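Thursday, May 21, 2026
Reading notebook, Wistcombe book workshop

Back to the gothic shelf this morning, and I'm afraid I spent far longer on it than I meant to (the tea went cold twice). The plan was to finish the reading notes for the Stefanou novel, the boarding school one, and I did get through the last 2 chapters, so that part can be crossed off the list. I still think the narrator gives himself away much too early. He tells us on the first page that he loved the house more than anyone in it, and after that I never quite believed his grief — though I did enjoy it very much, all those candles and wet wool coats and bad Latin.

My notes on it run to 3786 words and they need to come down to 3000 before they go in the Civcombe reader. I'd cut the long passage on the weather first, then the comparison with Warkon, which I'm fond of but which really belongs in a piece of its own.
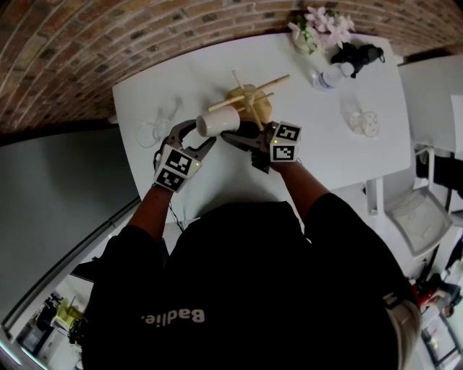

At the white table, both hands busy.

Warkon next, then. I reread the opening and liked it better than I did in December, when I had a cold and was cross with everything. The letters are the best thing in it. The middle sags, and the sister drops out for so long that I had to go back and check her name! If anyone has the older edition with the foreword, please leave it on my shelf, as I'd like to quote from it and mine starts straight in at chapter one.

Still to do: a short blurb for each book, up to 1000 characters, and decide whether the ghost story goes before or after the campus novels. I lean toward before.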